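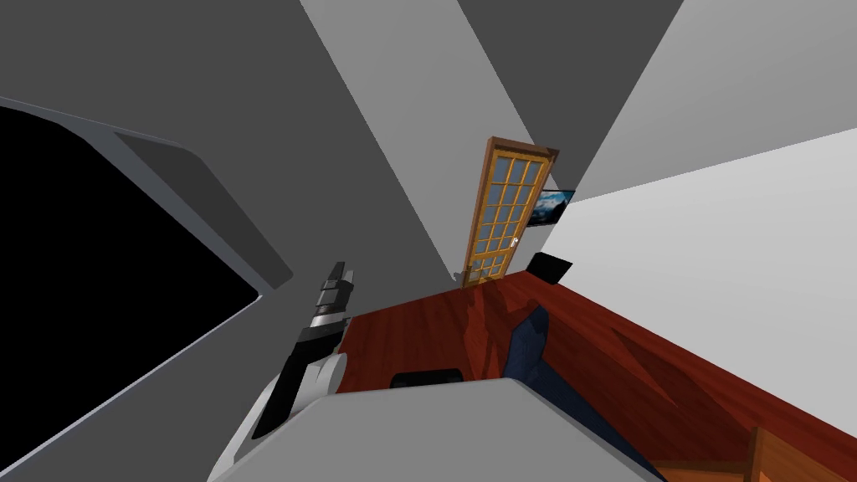 Which Way Is Up? Camera Tilt and Finding Doors in Simulated Homes

Project report, Robot Perception Lab course
By Danang Lau (project partner: Zübeyde Tekin)
July 5, 2021

What we wanted to find out

Our robot's head can roll. In the simulator you can lean the whole view over until the floor runs off toward one corner and the door at the far end of the room looks like it's about to fall on somebody. People are pretty good at coping with that (try tipping your head on the couch, you still know where the door is). We wanted to know how badly it messes up a door detector that learned from level pictures, and whether there's a cheap way to fix it.

I got into this because of a bug. In our first assignment I had the roll angle in degrees and the simulator wanted radians, so the robot spent an entire evening looking at the world sideways. The detector kept telling me there was no door in a room where I could plainly see one. Zübeyde thought that was a better project than the one we had signed up for, and our instructor let us switch!

The setup

We used the Timgate rooms, a set of furnished home interiors that our lab already had running, and a two-armed robot model with the camera up in the head. There are 13 rooms. We kept nine for training and held four back for testing, and no test room was ever seen during training.

The arms stayed in the model the whole time. A lot of the earlier student projects hid them to get a cleaner view, and I get why, but a real robot has its own body in the way pretty often. In the picture at the top, the gray body shell covers a good piece of the floor, and one arm reaches up with its gripper closed, pointing toward the wooden door. The door itself is in the clear there, glass panes and handle included, so I'd call that a friendly case apart from the tilt.

We saved 1,000 views for training, all level. For testing we took 50 views per room and rendered each one at zero roll and then at several steeper rolls, up to 45 degrees. Same position, same lighting, only the roll changed.

What we tried

Method one was to do nothing, just run the detector on the tilted view. That was our baseline.

Method two was to read the roll angle from the robot's neck joint, spin the image back to level, and then run the same detector. You lose the corners, which get filled in with black.

Method three was to retrain with random rolls mixed in. Same number of pictures, but each one got a random lean.

Zübeyde wrote the scoring code and I did the rendering and the training runs. We scored a hit when the predicted box overlapped the true door box by at least half. One annoying thing: a box around a leaning door has a lot of wall in it, so we scored everything back in the level view to be fair to all three methods. We only figured that out after our first set of numbers made no sense, and those numbers are not in this report.

Results

Small rolls hardly mattered. Past 26 degrees the baseline fell off fast, and at the steepest setting it missed most doors. Spinning the image back got nearly all of that loss back, except when the door was close to a corner of the view. Retraining with random rolls did a little worse than spinning back on easy views and a little better on the corner ones.

Glass doors were the surprise for me. I expected the panes to confuse things, but the lattice seemed to help the detector, even at a lean. Plain doors that matched the wall were the hard ones. Big dark openings also gave us trouble: the baseline liked to call them doors, with a high score too, and retraining only partly cured it.

What I'd do differently

The neck joint angle in a simulator is perfect, and on real hardware it won't be. We should have added noise to it before getting excited about method two. I'd also like to count how much of the view the robot's body covers and see if misses go up with it. We have the masks saved already, so whoever picks this up in November can start there. The rendering script is in the course folder under Prukbridge (our team name), and please check your radians first.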